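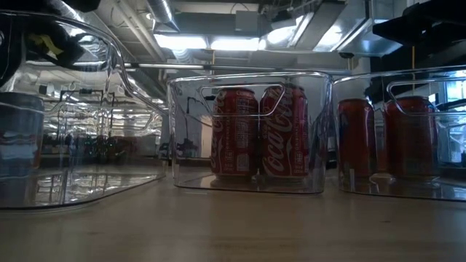 Packing Assistant, Part Time – 2 openings
Flitirora Office Drinks, Trokinach

Location: 62 Jafarzadeh Street, ground floor, rear entrance
Department: Packing room
Reports to: Kane Merrick, packing room lead
Hours: 12 per week, mornings
Type: Regular part time, hourly
Pay: Grade 2 on the Flitirora hourly scale
Apply by: July 31, 2024

About the job

Flitirora stocks the kitchens and break rooms of small offices in and near Trokinach. We currently serve 157 of them. Most have a refrigerator, a shelf and a counter, and what they want from us is cold drinks and a few snacks that show up on the right morning without anyone having to call.

Every order is packed by hand into reusable clear plastic bins. The driver takes the full bins out and brings the empty ones back from the last delivery. We are hiring two packing assistants to fill orders, check them, and clean and put away the returned bins. Both openings are new. We took on the Preltatska business park accounts in June and the current crew has been staying late to keep up.

You do not need experience in a warehouse or with food. You do need to be able to read an order slip and pay attention to it.

What you will do

Collect order slips from the rack by the door at the start of the shift. Slips are sorted by route. Please work them in the order they are in, even if a later one looks easier.

Bring cases of drinks from the storage shelves to the packing table. Open cases with the safety cutter provided. Do not use your own knife.

Set out the bins for one order at a time and stand the cans in them upright. Cans never go in on their sides. Start at one end of the bin and work toward the other, and push each can up against the one before it.

Check the drinks against the slip before a bin leaves the table. Regular and diet versions of the same drink are the most common mix-up, and so are flavors with similar colors. Read the can. Don't go by color alone.

Pull any can that is dented at the rim, sticky, leaking or past its date, and put it on the damage shelf with a note saying which case it came from.

Initial the slip, fold it once, and put it in the bin with the printed side out so that the driver can read it through the plastic.

Unload returned bins. Take out whatever the customer has left in them. We get straws, napkins, pens, snack bars, and every so often somebody's keys. Trash goes in the trash. Anything that looks like it belongs to a person goes in the lost property box with the name of the office on it. 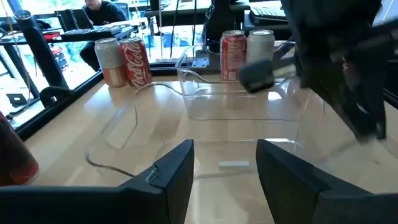 A clear bin on the packing table, with cans standing behind it.

Wash returned bins in the utility sink with warm water and the blue sponge, rinse them, and stand them on the rack to drain. The green sponge is for the table. Bins that have cracked along the rim or around the handle opening are taken out of service. Put them under the sink and tell Kane.

Wipe the table between orders if anything has dripped, and at the end of every shift whether it has or not. The table is wood, so please don't leave standing water on it.

Break down empty cases and take the cardboard out to the recycling container in the alley. The last person on shift does this, but if the pile is in the way, anyone can.

A note on partly filled bins

New packers often want to fill each bin to the end before starting the next. Please don't. Customers are set up by shelf, and each bin matches one shelf in their kitchen. A small office may only need a few cans for each shelf, and those bins go out with open space in them. The slip lists the drinks bin by bin. Pack it the way it is written.

If the slip looks wrong, ask before you change it. It may be a typing error, or it may be a customer who really does want a whole bin of plain seltzer. We have one of those.

Mixed bins are packed with the same drinks together. If a bin is going out with cola and something else, all the cola goes at one end. Snacks are packed in separate bins, never on top of cans.

What we are looking for

– You can be on your feet for a full shift with breaks.
– You can lift a full case of canned drinks from floor to table height, over and over. If you can do the rest of the job but not this part, talk to us. One of our current packers does not lift and the work is divided up so that it gets done.
– You can read English well enough to follow order slips and can labels.
– You show up when you are scheduled, and call if you can't.
– You are 18 or older. The building lease requires this for anyone working in the rear units.

Helpful but not required:

– Grocery stocking, cafeteria or kitchen work
– A second language, especially for covering the phone when the office is out
– A driver's license. Packing assistants do not drive for us, but people who have moved over to delivery have come from the packing room.

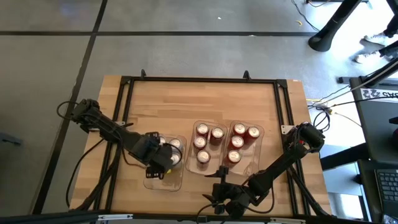

Pull tabs and lids should be facing up and clean when a bin is done. Kane looks over each new person's bins for the first couple of weeks and will tell you directly if something is off. Most corrections are small things: a slip facing the wrong way, two flavors traded between bins, a can that should have gone to the damage shelf. Speed comes later. A new packer who is slow and gets the order right is doing the job.

Clothing and shoes

Wear closed shoes with a flat sole. The floor is concrete, and you will feel it by the end of the morning if your shoes are thin. Sneakers are fine. Sandals, clogs and anything with a heel are not. We supply aprons and gloves. Gloves are optional for packing and required for washing bins and handling broken-down cases. Long hair should be tied back. Please leave rings and bracelets at home or in your locker, as they scratch the plastic.

The packing room is cool in the morning and warms up once the sun gets around to the alley side. Bring a layer you can take off.

Schedule

Each opening is 12 hours a week, divided over the mornings by agreement with Kane. The two people hired will be on different mornings with one overlap for restocking the shelves. Schedules are posted in the break area before the week starts. You can trade shifts with another packer as long as both of you write it on the schedule.

There is more work in hot weather. Extra hours are offered to the packing room first, and you are free to say no to them.

Pay and benefits

Pay is hourly and issued every other week by direct deposit or check. The current Grade 2 rate will be given to you on the phone before you come in for a visit, so you can decide if it is worth the trip. Training time is paid at the full rate.

Part-time staff receive paid sick time from the first day, a locker, and drinks from the damage shelf as long as they are only dented on the side. Leaking and out-of-date cans are thrown away, and this includes ones that "look fine."

Getting here

The rear entrance is on the alley, behind 62 Jafarzadeh Street. Look for the gray door with the Flitirora name at eye level. The front door belongs to the print shop and they can't let you through. The bus stops at the corner of Jafarzadeh and Preltatska Road. There is a bike rack in the alley. Street parking is free in the early morning but metered later on, and we do not cover meters or tickets.

The entrance has one step. The packing room, break area and restroom are all on one level.

How to apply

Send a short email to our hiring coordinator, Illia Symonenko, at the address on our contact page, or drop a note in the mail slot at the rear entrance. Please include:

– Your name and a phone number
– The mornings you can work and the ones you can't
– Any job, paid or unpaid, that you would like us to know about
– The date you could start

A resume is welcome but you don't need to write one for this. We do not need a cover letter or a photo.

Illia calls everyone who leaves a working number. If the schedule fits, you will be invited in for a short paid visit in the packing room. You will see the shelves, the sink and the table, pack one or two orders with Kane, and have time for questions. Kane will ask you a few as well. There is no test and no second interview.

Applications are read as they come in – if you are interested, there is no reason to wait for the closing date. If you applied to us last year and would like to be considered again, a one-line email is enough. We still have your details.

Flitirora is an equal opportunity employer. If you need a change to the visit or to the job itself in order to do it, tell Illia when he calls and we will work it out before you come in.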